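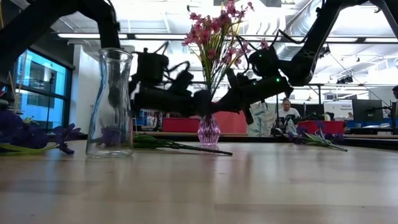

인도 대중영화의 구조와 산업: 6강 강의 노트
인터벌과 노래 장면

3월
글쓴이 모히트 스리바스타바(Mohit Srivastava)

1. 지난 시간에서 이어지는 내용

지난 시간에 힌디어 상업영화의 상영 시간이 긴 이유를 극장 운영의 관점에서 살펴보았다. 이번 시간에는 그 긴 시간을 나누는 장치인 인터벌(interval)과, 이야기 사이에 놓이는 노래 장면을 다룬다. 두 가지를 한 강의에서 묶는 것은 시나리오 단계에서 위치가 함께 정해지는 경우가 많기 때문이다.

용어부터 정리한다. 인터벌은 상영 도중 극장 불이 켜지고 관객이 자리를 뜰 수 있는 휴식 시간을 말한다. 인터벌 포인트는 휴식 직전의 장면이다. 한국어 자료에서 둘 다 '인터미션'으로 옮긴 경우가 있는데, 이 수업의 과제에서는 구분해서 쓴다.

2. 인터벌의 기능

극장 쪽에서 보면 인터벌은 매점 매출이 생기는 시간이다. 단관 극장 시절에는 필름 릴 교체와도 관련이 있었으나, 디지털 상영으로 바뀐 뒤에도 휴식은 그대로 남았다. 외국 영화를 상영할 때에도 적당한 지점에서 끊는 극장이 많고, 이때는 인터벌을 염두에 두지 않은 영화의 한가운데가 잘리게 된다.

이야기 쪽에서 보면 인터벌 포인트는 전반부의 끝이자 후반부의 약속이다. 자주 쓰이는 방식은 다음과 같다.

- 정체의 공개. 관객 또는 다른 인물이 주인공의 과거를 알게 된다.
- 적대자의 등장. 전반부 내내 이름만 언급되던 인물이 처음으로 얼굴을 보인다.
- 결별 또는 이동. 연인이 헤어지거나 주인공이 도시를 떠난다.
- 목표의 변경. 전반부의 목표가 달성되고, 더 큰 문제가 드러난다.

네 번째 방식은 후반부가 다른 장르로 넘어가는 영화에서 흔하다. 전반부는 로맨틱 코미디이고 후반부는 복수극인 식이다. 삼막 구조로 이런 영화를 분석하면 중간점이 지나치게 무거워 보인다. 전반부와 후반부를 각각 시작과 끝이 있는 단위로 놓고 보는 편이 설명하기 쉽다.

3. 사례: <그룬도바흐(Grundovach)>

수업에서 일부를 볼 영화는 비카스 라스토기(Vikas Rastogi) 감독의 <그룬도바흐>이다. 제작사는 트로테오(Troteo)이고, 개봉 당시 거의 400개 스크린에서 시작했다. 중간 규모의 개봉으로 보면 된다.

줄거리. 지방 도시의 악기 수리공이 형의 빚을 떠안고 항구로 간다. 전반부는 항구에서 일자리를 얻고 식당 주인의 딸과 가까워지는 과정이다. 인터벌 포인트에서 형이 살아 있다는 사실이 밝혀진다. 후반부에서 주인공은 형을 찾고, 빚이 처음부터 꾸며진 것이었음을 알게 된다.

눈여겨볼 부분은 인터벌 직전 대사가 거의 없다는 점이다. 주인공은 전화를 받고, 상대의 목소리를 듣고, 아무 말도 하지 않는다. 형이라는 단어는 휴식이 끝난 뒤 첫 장면에서야 나온다. 감독은 시나리오 초고에서 이 장면에 긴 독백을 넣었다가 편집 단계에서 뺐다.

후반부 첫 장면은 회상이다. 자리로 늦게 돌아오는 관객을 고려하면 이 위치에 중요한 정보를 두는 것은 부담이 된다. 그래서 많은 영화가 휴식 직후에 노래나 짧은 코믹 장면을 둔다. <그룬도바흐>는 그렇게 하지 않았고, 개봉 뒤 후반부의 흐름을 따라가기 어렵다는 평이 있었다.

4. 노래 장면의 분류

노래 장면은 이야기와의 관계에 따라 나눈다.

(가) 극중 노래. 결혼식, 축제, 무대 공연처럼 인물이 실제로 노래하거나 춤추는 상황이다.
(나) 내면의 노래. 인물의 상상이나 감정을 보여 주며, 장소와 의상이 갑자기 바뀌어도 된다.
(다) 배경 노래. 인물은 입을 움직이지 않고 노래는 몽타주 위에 깔린다. 최근 작품에서 비중이 늘었다.
(라) 홍보용 노래. 본편에 없거나 엔딩 크레디트에만 나온다.

분류가 겹치는 경우도 있다. 결혼식 장면에서 시작해 두 사람만의 상상으로 넘어가는 노래는 (가)에서 (나)로 이동한다고 적는다. 과제에서는 이동하는 지점의 숏을 함께 표시할 것.

플레이백 가수와 배우의 관계도 짚어 둔다. 배우는 녹음된 목소리에 맞추어 입을 움직이고, 관객은 이를 알고 있다. 가수의 이름은 음반 홍보에서 배우만큼 크게 쓰인다. 따라서 노래 장면을 '더빙'이라고 설명하는 것은 정확하지 않다.

5. 음원 공개와 개봉 일정

노래는 영화보다 먼저 공개된다. 음원 판권은 개봉 전에 팔리는 경우가 많아 제작비 일부를 미리 회수하는 수단이 된다. <그룬도바흐>의 음원은 샤캬(Shakya)라는 레이블이 맡았고, 개봉 22일 전에 첫 곡이 나왔다. 첫 곡은 (나)에 해당하는 사랑 노래였으며 형제 이야기는 전혀 드러나지 않았다. 이 때문에 관객 상당수가 로맨스 영화로 알고 극장에 왔다.

홍보 단계에서 먼저 본 노래를 극장에서 다시 볼 때, 관객은 그 장면이 이야기의 어디에 놓이는지 처음 알게 된다. 같은 노래라도 앞뒤 장면에 따라 의미가 달라진다. 수업 시간에는 노래만 먼저 보고, 이어서 앞뒤 장면을 붙여 다시 본다.

6. 과제

자신이 고른 힌디어 영화 한 편에 대해 다음을 작성한다. A4 2쪽 이내.

- 인터벌 포인트의 위치와 방식. 2절의 항목 가운데 해당하는 것이 없으면 새 이름을 붙여도 된다.
- 노래 장면 목록과 4절에 따른 분류.
- 노래 한 곡을 골라 앞뒤 장면과의 관계를 서술한다.

스트리밍판은 인터벌 표시 자막이 삭제된 경우가 있다. 이때는 추정한 지점과 근거를 적는다. 줄거리 요약은 한 단락을 넘기지 않는다. 제출은 다음 수업 시작 전까지이며, 수강생 게시판의 '멀렐(Mullell)' 폴더에 올린다.

다음 강의 읽을거리: 강독 자료집의 단관 극장과 멀티플렉스 부분. 관객층의 변화가 영화 길이에 미친 영향을 중심으로 읽어 올 것.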